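**兹沃诺夫家居测评室发布桌面收纳观察报告：多数“一步清空”的承诺经不起一顿晚饭**

Olton 桌面与收纳测评室今天公布最新一期观察报告，对象是眼下卖得很热闹的“清空桌面”类产品和服务。报告的态度偏冷淡。测评室认为，这类产品宣传里的“清空”，大部分说的是把东西从桌面挪到别处，而“别处”通常不在宣传照片里。

报告由测评室负责人 Kyung-tae Ra 主笔，涉及 Mivard 的桌面分格系列、Zirkgate 的桌下理线槽，以及 Chornovol 推出的上门整理服务。三家的产品和服务均由测评室自行付费购买，没有接受样品，也没有事先把稿件送给任何一方过目。

## 为什么要查一张桌子

过去一段时间，测评室收到的读者来信里，抱怨桌面的明显多过抱怨衣柜的。来信者的处境很相似：住处不大，一张桌子要吃饭、办公、写作业、拆快递，晚上还得摊开衣服叠一叠。商家给出的答案也很相似：买一套盒子，贴几张标签，桌子就“还给你”了。

Ra 在报告开头写道：“我对‘还给你’这三个字一直有意见。桌子本来就是住户的，东西也是住户的。卖盒子的人既没有拿走桌子，也谈不上归还。”

他要求测评员不看广告，只看桌子在正常使用之后的样子。参加测评的 19 户家庭全部在使用自己原有的桌子，没有人为了这次测评换家具。测评从 12 月开始，各户先照平常的习惯过日子，再换上指定的产品或者接受整理服务，之后继续照常使用，测评员在晚上八点以后上门查看。选这个时间，是因为大多数家庭那时候已经吃完饭，桌面最说明问题。

## Mivard：盒子很好看，盒子也很占地方

Mivard 的分格系列主打“每样东西都有自己的位置”。测评室承认，盒子做得规整，边角没有毛刺，叠放也稳。问题在于它们本身就是桌面上的东西。

一户人家原先桌上摊着笔、剪刀、充电头和几封没拆的信。装进分格盒之后，桌面看上去整齐得多，可用面积却变小了。女主人想在桌上揉一块面，得先把三个盒子搬到椅子上，揉完再搬回来。到第二周，盒子就一直留在椅子上，家里少了一个能坐的位置。

产品说明书对这种情况没有任何建议。Mivard 的宣传页则把分格盒摆在一张大得出奇的桌子上，旁边一盏台灯，一杯茶，再没有别的。测评室对此的评语是：如果一个家庭有那样大的桌子，它大概不需要这套盒子。

报告也记了一笔好话。对于文具和小零件特别多的家庭，比如做缝纫或者修钟表的，分格确实能省下翻找的工夫。测评室只是不同意把它推荐给所有人。

## Zirkgate：线去了哪里

Zirkgate 的理线槽装在桌板背面，宣称能让线缆“从视野里消失”。从视野里消失这一点，部分属实，前提是不低头。

测评员在各户看到的常见情形是：大部分线进了槽，总有一根留在外面。留在外面的那一根几乎总是最常用的，给手机或者电脑充电的那根。原因很简单，槽口在桌板下面靠里的位置，每天伸手进去摸插头，谁都嫌烦。住户于是把它拎出来，搭在桌面的角上，图个顺手。

Ra 认为，一根线搭在桌角，不该算作整理失败。真正值得批评的是宣传口径：商家把“桌面上一根线都没有”定为标准，住户做不到，便觉得是自己懒。他在报告里建议，常用的那一根就让它留着，收短一点，绕一个小弯靠边放，别垂到椅子的位置，也别压在碗碟下面。至于剩下那些一年动不了几次的线，收进槽里，测评室没有意见。

安装也有话要说。理线槽附带的双面胶在表面光滑的桌板上粘得还算牢，在略有起伏的老木桌下面就不行了，有两户的槽在夜里掉了下来。Zirkgate 随盒附赠螺丝，但说明书里把打孔写得轻描淡写，没有提醒租房的住户先问一声房东。

## Chornovol：整理员走后的那张桌子

三者之中，测评室花时间最多的是 Chornovol 的上门整理。一次基础服务收费 2,000 元，时长一个下午。整理员到场后先把桌上的东西全部移走，擦净桌面，再逐件问住户留不留、放哪里。

测评室对服务人员的态度没有批评，几位整理员都耐心，也没有借机推销收纳盒。有保留意见的是“交付标准”。按照 Chornovol 的服务单，交付时桌面上允许留下的物品越少越好，整理员因此倾向于把东西往柜子里、抽屉里、床底下送。住户当时看着满意，第二天早上开始找东西。

一位参加测评的住户在记录本里写了这样一段：“人走以后我坐在桌子前面，觉得像坐在别人家里。我想找昨天那张缴费单，找了半个钟头，最后在装围巾的抽屉里找到了。上面贴着标签，写的是‘纸类’。”

图中的浅色桌面几乎全露了出来，右上角搭着一小截弯成环的黑色细线，左侧边上露出一道白色或米色的窄边，中间一大片都空着。
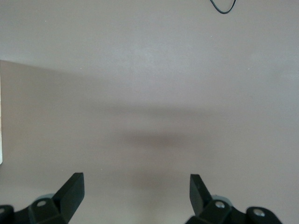
## 空桌面能说明什么

测评室的看法是，空桌面能说明的东西很有限。它说明东西不在桌上，说不清东西在哪里，也说不清下一顿饭之后桌面会变成什么样。

报告为此对每户做了一项额外的检查：请住户当着测评员的面，找出五样日常要用的东西，包括剪刀、一支能写的笔、胶带、最近一张账单和一节备用电池。结果与桌面的整洁程度几乎没有关系。有些桌面乱得看不见木头的人家，伸手就能摸到剪刀；有些桌面光洁的人家，为了找一卷胶带打开了家里所有的抽屉。

Ra 对这个结果并不意外。他说：“整齐是给站在门口的人看的，好不好用要坐下来才知道。现在的广告都是站在门口拍的。”

报告同时提醒，浅色哑光的桌面格外容易让人产生“已经收拾好了”的错觉。这类表面不反光，灯下的影子边缘又软，几粒面包屑或者一层薄灰远看根本不显。测评员后来改用手掌贴着桌面抹一遍，才敢在表格上写“已擦净”。深色亮面的桌子恰好相反，刚擦完就能看见指印，住户往往擦得过勤，反而抱怨永远擦不干净。

## 评分与争议

测评室的评分满分为一百分，分为可用面积、取物便利、维持难度和价格四项。Chornovol 的上门整理得分最高，为 70 分，失分主要在取物便利和价格上。Mivard 和 Zirkgate 的分数都低于它，具体分项列在报告附表中。

Kyung-tae Ra 承认，评分引起了测评室内部的争论。有测评员认为，既然报告对“清空”这个目标本身持怀疑态度，就不该给最擅长清空的服务打最高分。Ra 的答复是，服务的人工价值应当承认，桌面确实擦得很干净，住户也确实因此扔掉了一些早该扔的东西，例如干掉的胶水和过期的优惠券。他对分数没有异议，对服务单上那条交付标准有异议，两件事可以分开写。

测评室已将各自相关的部分寄给三家公司。截至发稿，Mivard 回信表示会考虑推出更矮、更窄的款式，但没有给出时间。Zirkgate 表示说明书将补充关于打孔的提示。Chornovol 尚未答复。测评室对“会考虑”一类的说法不予加分，等到货架上真有了再说。

## 给读者的几条建议

报告末尾附有几条建议，供打算自己动手的家庭参考。测评室说明，这些做法都来自参加测评的住户，没有一条需要先买东西。

- 先看一整天桌子是怎么用的，再决定挪走什么。早上用的和晚上用的常常不是一批东西。
- 桌上留一块固定的空地，大小以放得下一只餐盘和一本摊开的本子为准，其他地方允许乱一点。
- 每天要用的线留在桌角，其余的收走。
- 白色或浅色的托盘、垫板靠边放，别横在中间，拿东西时不必绕着它伸手。
- 纸张只设一个去处。设了两个，找的时候就得翻两遍。
- 擦桌子之前先关掉头顶的灯，从侧面打一盏灯看，碎屑会清楚得多。
- 别在客人来之前的那个小时里整理。那时候塞进柜子的东西，过后最难找。

建议中有一条在付印前被删去，内容是“每晚睡前清空桌面”。提出这一条的测评员自己坚持了不到一周，Ra 认为没有理由要求读者做得更好。

## 关于测评方法的说明

本次测评的规模不大，测评室不主张把结果推广到所有家庭。参加的住户全部住在公寓里，没有独栋住宅，也没有带独立书房的。家里有学龄前儿童的只有少数，他们的桌面情况与其他家庭差别很大，报告单独成段讨论，未计入总评。

上门时间固定在晚上，因此报告对白天的桌面几乎没有发言权。有两户的主人上夜班，八点以后正是他们吃“早饭”的时候，测评员到的时候桌上摆着粥和咸菜，记录照实写了，没有调整。

另外，住户知道有人要来看桌子，难免提前动手收拾。测评室试过不通知具体哪一天，效果有限。一位住户坦言，那段时间她每天傍晚都会顺手把桌子抹一遍，生怕门铃响。测评室把这一点写进了报告的局限部分，并且认为，三家公司的宣传材料里也应该有同样的一段。

## 关于 Olton 桌面与收纳测评室

Olton 桌面与收纳测评室长期测评家用桌椅、收纳用品和整理服务，经费来自读者订阅，不刊登收纳类广告。测评室下一期将讨论餐边柜，重点是那些声称可以“解放餐桌”的型号。

完整报告及评分附表可向测评室索取，订阅读者将随下一期刊物收到纸质版。媒体转载评分时，请一并转载对应的分项说明，不要单独引用总分。

媒体联络：Olton 桌面与收纳测评室编辑部，Kyung-tae Ra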